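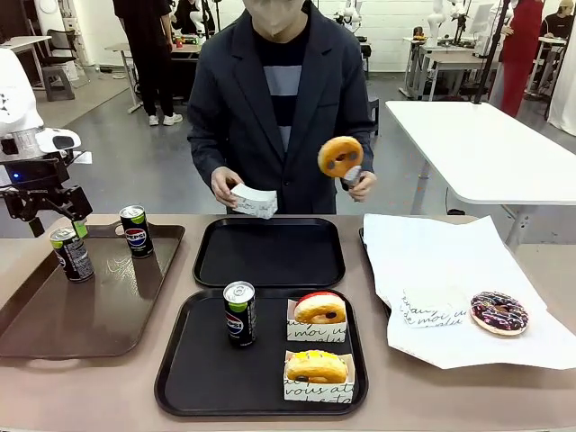 Pendier Introduces the Zallik 86 Equatorial Mount for Portable Imaging and Visual Use

New harmonic-drive mount carries small and mid-size telescopes without a counterweight; first deliveries scheduled for June

Pendier today introduced the Zallik 86, a motorized equatorial mount for observers who transport their equipment to the observing site. The mount uses strain-wave gearing on both axes and is intended for short refractors, compact catadioptric telescopes and small Newtonian reflectors. It replaces the worm-driven Zallik mount, which will be supported with spare parts and firmware updates but is no longer in production.

The model number refers to the diameter, in millimeters, of the bearing on the right ascension axis. The larger bearing allows the mount to hold an off-center load without a counterweight in most configurations. A threaded socket for a counterweight shaft is provided for longer tubes and for use on light tripods, where the balance of the whole assembly becomes the limiting factor. The shaft is sold separately.

Drive and tracking

Both axes are driven by stepper motors through a belt stage and a strain-wave reducer. Strain-wave gearing has very little backlash but a larger periodic error than a good worm gear, and the error does not repeat as cleanly from one cycle to the next. For visual observing and for exposures of a few seconds at short focal lengths, the mount can be used unguided. For longer exposures Pendier recommends autoguiding with correction intervals of one second or less. A standard guide port is located on the declination housing, and pulse guiding is available over USB.

Each mount is measured before shipment. The tracking curve, recorded over a full gear cycle, is printed and packed with the mount, and the same data is stored in the controller, where it can be exported as a text file.

"The periodic error figure by itself doesn't say much about a mount of this type," said Marisol Villca, head of mechanical design at Pendier. "The rate of change matters more, because that is what the guider has to follow. We selected the reducer for a smooth curve and accepted a slightly larger peak value in exchange."

Power loss and braking

A strain-wave axis can be turned by the load when the motors are not energized. The Zallik 86 therefore has a friction brake on the right ascension axis that engages when the supply voltage drops. The declination axis has no brake and should be placed in the home position before power is disconnected. After an unplanned shutdown, the controller reads the last stored position and asks the user to confirm it before any slew.

Hand controller and software

The mount is supplied with the Udo hand controller, which has a red-lit keypad and a display with adjustable brightness. The keys are spaced for use with gloves. The controller's built-in catalog contains 3,234 objects, among them 213 double stars chosen for small apertures and 168 variable stars with comparison magnitudes. Users can add their own lists from a computer. One-star, two-star and three-star alignment are supported, along with a polar alignment routine that does not need a view of the celestial pole.

The mount can also be operated without the hand controller through a driver for common planetarium and imaging programs. Firmware updates are installed over USB.

Tripod and accessories

The Ocampo tripod, introduced at the same time, has folding legs and a leveling plate with a bubble level. An adapter for older Zallik tripods is available. The saddle on the mount accepts both narrow and wide dovetail bars and is tightened with two knobs. A half pier of fixed length is offered for telescopes that would otherwise strike the tripod legs when pointed near the zenith.

"Owners of the worm-driven model asked us most often about their existing tripods," said Neville Sugden, product manager for mounts. "The adapter bolts to the old plate with the original center screw, and no drilling is required."

Availability

The Zallik 86 can be ordered now from Pendier dealers. Deliveries begin in June. The package includes the mount head, the Udo controller, a power cable, a USB cable and a padded case. The Ocampo tripod, the half pier and the tripod adapter are available separately or as part of a set. Dealers can supply current prices and the full technical data sheet.

About Pendier

Pendier designs and manufactures telescope mounts, tripods and control electronics for amateur astronomers and teaching observatories. Its products are sold through specialist dealers.

Press contact: Pendier Communications. Product images, drawings and the Zallik 86 data sheet are available to editors on request.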